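Opinion: Stop Printing New Fingers
By Nisha Sengar
June 6, 2018

Print | E-mail this story
44 shares | 2 comments

Home builders spend too long on finger geometry. The Fuvside hand gripper went through 13 tip revisions in our shared shop, and the last four made no difference I could measure on cloth. Pivot play did. Worn pins shift the tips under load, and a new profile only hides it. Measure the joints first, then test on a bed, where fabric folds and slides. 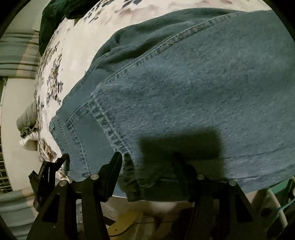
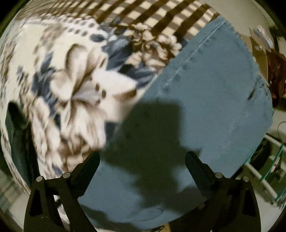

Black gripper fingers over blue fabric on a floral cover.

Comments (2)

Hemant Kushwaha: Agree on pins. Disagree on tips. Denim seams need a narrow one.

skiltix_46: What clearance are you running?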